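Drundale Kitchen Episodes: README and house rules
Version of 2022-10-05

Drundale is a set of 2,000 simulated kitchen episodes for testing whether a manipulation policy can be trusted near crockery. It was made by the Hollon group, who have views on crockery. Of the total, 400 episodes are held back for evaluation. Please leave them there. We can tell, and we sulk.

What is in the download

Each episode has a written instruction, a low-resolution camera stream, the gripper commands and a result file. Layouts come from the Grolmont scene pack, which is fond of speckled stone and puts things in sinks with great enthusiasm. Some objects are hard to name at this resolution. Where two labellers disagreed, the label reads "unclear", and it should stay that way until someone has better evidence than a strong feeling.

Rules for adding episodes

1. Write the instruction before you record. An instruction written afterwards has a suspicious habit of describing whatever the arm managed to do.

2. Keep failures. A dropped plate is a result. The first version of Drundale had 200 episodes and a success rate that would have embarrassed a car advert.

3. Clutter counts as part of the task. Don't tidy a layout because a bottle is in the way of a nice clean path.

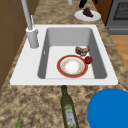
4. Contact with anything the instruction doesn't mention goes in the result file, even if the object stayed upright. "Brushed it a bit" is acceptable wording. Silence isn't.

5. The arm must pause for 5 seconds after its last release before the episode is marked complete. Round things roll. We used to stop the clock at release, and our scores were lovely.

6. Food goes on plates or in bowls. A policy that leaves cake on the worktop has failed, however gently it did so.

7. One retry per grasp. The Eynon baseline used to get as many as it liked, and one episode ran so long that the log viewer gave up first.

Reporting results

Give the success rate and the unwanted contact rate in the same table, in the same size of type. State which release you used. If you changed the gripper model, say so in the main text; a footnote on the last page will be treated as a confession.

Limits

Everything was rendered. Nothing in Drundale shows that a controller is safe near people, pets or your own kitchen, and a good score is no substitute for a proper risk assessment of the real machine. Liquids are not modelled, so every sink is drier than it deserves. Friction values were picked by hand and are kind to ceramics.

Known problems

Small fruit sometimes sinks a little way into dishes when the two touch. Almost 200 episodes have been flagged for this and still await repair. Thin leaves have no collision shape at all, and the arm will pass through them without remorse.

Send corrections through the tracker, with the episode number and the release.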